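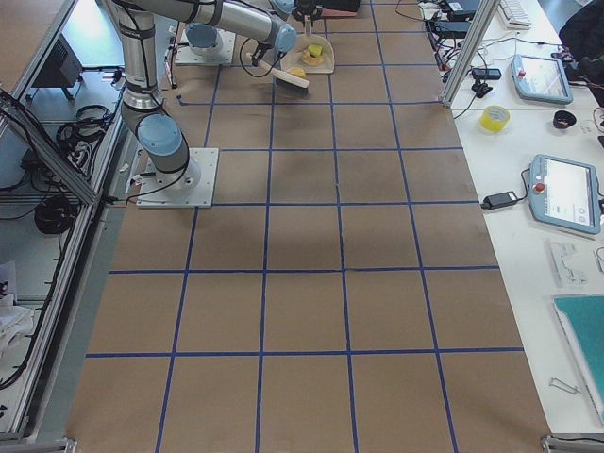

Got to Rukulcombe in May, later than planned, parked behind the bakery, went in the wrong door twice. The shared shop is up one flight. No sign, just the word Sistar on a piece of card.

Rizwan Sial runs the robot bay. He built most of it himself over the winter — evenings, some weekends — and now anyone with a shop key can book it. Two arms, one bench of controls, a frame out of aluminum extrusion. The frame came off a dead packing machine from a place called Jalali and he cut it down with a chop saw. You can tell which cuts were first, he says. I couldn't.

Job of the day was sweeping up. Brush, dustpan, toy food for the mess. Sounds easy. The brush is the hard part: bristles bend, the handle creeps in the fingers, and a bit of toy bread doesn't roll the way a ball does. Rizwan had a notebook of start positions, all written by grid square. The grid is plain blue tape on brown kraft paper. When the paper gets too scuffed you rip it up and lay more, then redo the tape, which he hates. Takes him an evening.

Asked about money. 2,774 dollars so far not counting the arms, which were bought used and which he wouldn't put a number on. The biggest single bill was 487 for mounting plates he had cut at Fovum, an outfit across the river. First set had the holes wrong. His drawing, his fault, he paid.

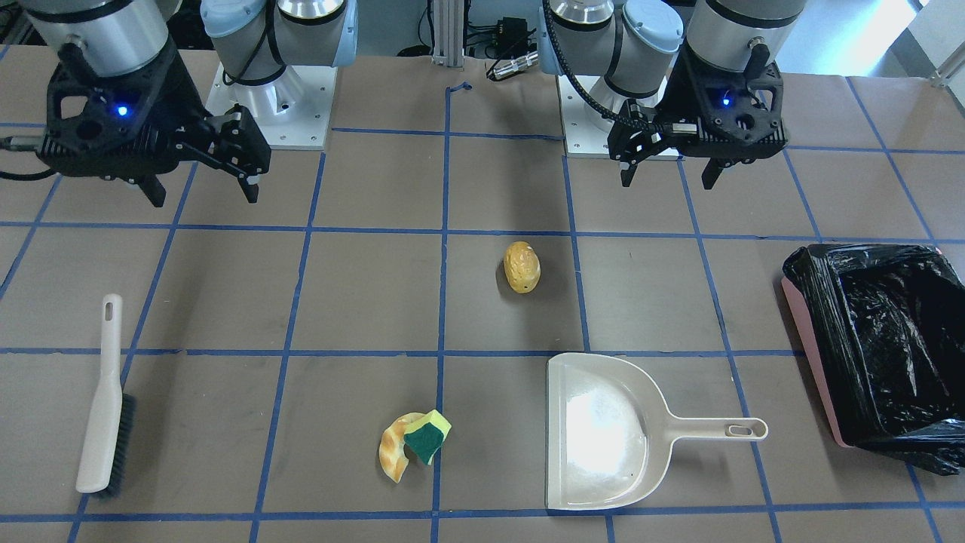 Cables are still the sore point. He's tried clips, sleeves, velcro, went back to loose loops. Too tight and the wrist won't turn far enough, too loose and they catch. I asked why not run them inside and got a look.

Stayed for lunch (samosas, very good) and he let me jog one arm from the pendant. Slow mode, thumb near the red button the whole time. Harder then it looks, I kept mixing up which way was plus.

Visitors are 20 dollars for the afternoon, cash, goes toward tape and paper. Bring closed shoes. Stairs are steep and theres no elevator. I want to go back once he has the second notebook going, the one for both arms at once — he's only got two pages of it so far.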